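3. Method

Posts from the Drotora anime forum were sampled in May. The set held 3229 comments on dubbed versus subtitled releases.
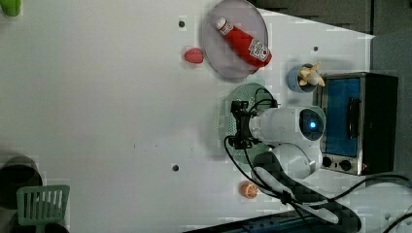

Figure 1. Tabletop with plate, bottle and toaster oven.

Two coders labeled each comment - hostile, neutral or friendly.

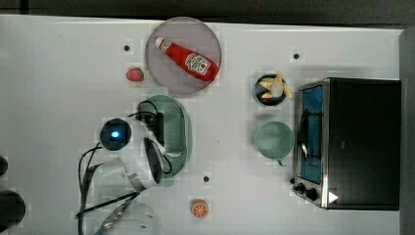

Figure 2. Table from above.

Disputed labels went to a third coder. Nearly 40 comments were dropped as spam.

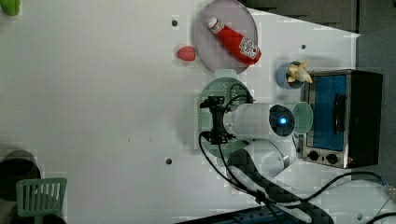
Figure 3. Arm over light-green plate.

Threads with fewer than 15 replies were kept.
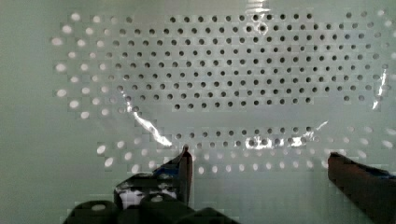

Topic tags were merged into five groups before counting.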